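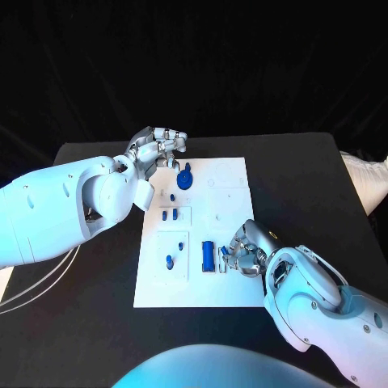 The parts board has had a good few years. It began in factories, moved into repair shops and school workshops, and has now reached people who take a bread maker to bits on a Sunday and would like to get it back together. The idea is always the same: a flat surface, a fixed place for each piece, and no more saucers full of screws. I can see the appeal. Blue parts on a white board over a black tabletop are very easy to pick out, and two pegs standing upright on their own small raised plate look as though they have been given a proper home. But my eye goes to the single small blue peg on the open surface, with no plate under it at all. In my experience every board ends up with one of those, and it is the one I worry about.

I came to the subject through a repair bench in Jorkdale, where Arif Haque mends kitchen scales, mixers and the odd sewing machine. He bought his first board from a firm called Droltis, which sells them with a set of raised plates and a leaflet about calm. The leaflet says that a tidy bench makes a tidy mind. Haque's mind seemed fairly tidy to begin with, and he used the leaflet to level a wobbly shelf.

He liked the board for a month. Then a customer brought in a mixer with a gear slightly too wide for the largest plate, so he put it beside the plate. A spring went next to the gear. By the end of that week, he says, he was using the board exactly as he had used the old baking tray, except that the tray had a lip and the board hadn't.

"Things rolled off the tray into the tray," he told me. "Things roll off the board onto the floor."

The case for

I wanted to hear from somebody who believes in them, and Haque sent me to Shobha Kurup, who runs the practical sessions at a training workshop called Yimyam. She has used boards with beginners for years and puts up a decent argument. A learner who lifts out a shaft and stands it upright in a holder can still tell which end was the top. Lay the same shaft on a cloth and the information has gone. Her other point is about stopping halfway. People get called away, the session finishes at four, and a laid-out board can be slid onto a rack and picked up again the following Monday.

I had no good answer to either of those. What I did ask was whether the same could be done with a piece of card and a pencil, drawing round each bit as it came out. She said yes, it could, and that she had done so for most of her working life. The boards are nicer, she said. The pupils take more care over something that looks as if it cost money.

It does cost money. The Dristex board, the one I saw most often on my rounds, starts at £71 for the base alone, and the plates are sold in packs. Callum Cruickshank, who restores fishing reels, has kept his receipts and showed them to me with some embarrassment. He has three bases and more plates than he can use, including a pack shaped for pegs of a size he has never met in a reel.

Where the small ones go

Most of the advice that comes with these boards is about the big pieces, which were never the difficulty. I have yet to lose a motor housing. It's the washers and circlips that vanish, and a board covered in neat raised shapes gives a washer plenty of edges to hide behind. White helps, if the part is dark or brightly coloured. A good many of the things I take apart are full of white nylon, and white nylon on a white board might as well be in the next room. Cruickshank has solved this by painting one of his bases green. He is pleased with it, although I noticed that the paint has made the holes tight and two of the plates no longer sit flat.

Then there is the matter of reach. Angus Paterson, a clock repairer with very large hands, let me watch him work from a board he had been given for his birthday. The holders were set out in a sensible grid and he kept knocking them. To get hold of a small upright piece he had to come in over its neighbour, and twice the neighbour went over. He moved everything further apart, which cured it, and then he had run out of board. His old method is an egg box, filled from the top left. He went back to it while I was putting my coat on.

The largest collection I saw belongs to Hamish Shearer, who has spent 30 years buying up spares for radios and reckons he owns 3,000 of them, all in tobacco tins. He tried a board and gave it to his niece. His objection is that a board only suits the job in front of you, and he has never had just one job in front of him.

What I'd buy

I borrowed a Dristex for a fortnight and stripped a desk fan, a door lock and a pepper mill on it. The fan went well. The plates held the blades' hub and the two shafts upright – that part of the claim is fair – and I rebuilt it after supper without swearing. The lock was a draw. With the pepper mill I gave up on the plates and used the board as a flat white surface, for which a chopping board would have done.

If you teach, or if you mend the same thing over and over, one base and one pack of plates is money reasonably spent. Leave wide gaps between the uprights. Put a rim round it, even if the rim is only a strip of draught excluder, and keep one shallow dish on the bench for anything that doesn't have a place. The makers disapprove of the dish. I would still put the loose peg in it before answering the door.

Anybody who dismantles one kettle a year can manage with the egg box. Mine takes 12 parts and shuts with a lid.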